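1 Aug 2026 – bin cell, Orkorville shop

Back on the bin-to-bin job. Rodrigo Vilela asked again at lunch whether any of this gets us closer to a machine that can tidy up after people, sort a drawer, put toys in a crate, clear the bench at the end of a shift. Told him I'd write down what I think after today, so some of that is below. The Plonineck people want an answer too, for the kitchen drawer thing, but they can wait for the writeup.

Set up: same as end of July. Two bins back to back, blocks in the near one, pick one, put in the far one, repeat till empty. Then by hand back to start. Planner is the Loureiro branch, not main. Main still has the old wrist limits, do NOT run main.

Cycle target 200 picks before anyone touches parameters. Got to 100 before lunch and then stopped to re-route hoses, see below.

Notes from the morning:

Blocks in the open, flat on the floor of the bin: fine. Boring, even. Would trust it overnight.

Blocks side by side with a small gap: mostly ok. Sometimes it goes for the gap and one finger lands on the neighbor. Slow down on contact helps.

Block against the back wall: bad. Planner wants to come in square to the long side and the wall is in the way. It backs off, tries again, same angle, backs off. A kid would just drag it out with a fingertip. We have no drag move. Should have one.
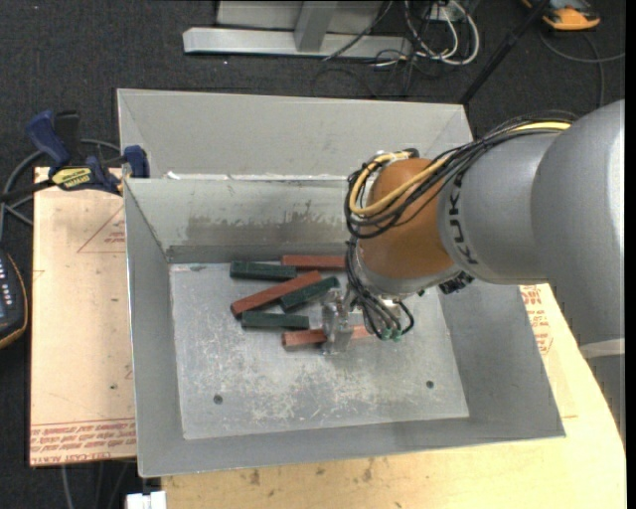 KUKA over the near bin, three green and three red, gripper down at the lowest red one.

Re hoses – they hang right by the gripper and loop a lot when the wrist turns over. Want them tied higher, but leave slack for the last joint. Tied them once too tight in July and pulled a fitting, so go easy. Check after every reset for now.

Also the bin floor is scuffed up enough that I wonder if it matters for the vision. White scratches in the middle of the floor. Run the depth-only version next to the color one and compare before blaming the gripper. Somebody remind me where the Dakano calibration sheet went, it's not in the drawer.

OK so the question. Can it do chores yet.

Shop floor: for parts like these, known size, hard, a bin that stays clamped down where you left it, yes, I'd say so now. Kitting, loading a tray, emptying a tote. Somebody still has to come by when one ends up in a corner.

House: no. Not with this. Every block is the same shape and it still gets stuck on a wall. A kitchen drawer is all walls. Add spoons nested in spoons, a dish towel on top, a rubber band, and I wouldn't know where to begin with our planner. And an arm this size in a kitchen, forget it. The small arms would fit but then teh reach is short and you need a base that drives, so two problems.

What bugs me is the retry. A person changes the approach after one miss. Ours repeats the same one until the counter runs out. Would take a worse gripper and a better second try any day. Rodrigo disagrees, he wants softer fingers first. We can do both, fingers are a print job.

To do:
Drag move, one finger, short stroke away from wall. Start with force limit low.
On a failed pick, forbid the same angle for the next 2 tries.
Finish the other 100 with hoses re-tied.
Log 572 is the one with the wall retries in it, dont overwrite.
Wipe down the wall of the near bin, there's a smear on it.
Ask about a third block size, everyone is tired of this one.

Left the arm parked high, brakes on. Cell key is on the hook.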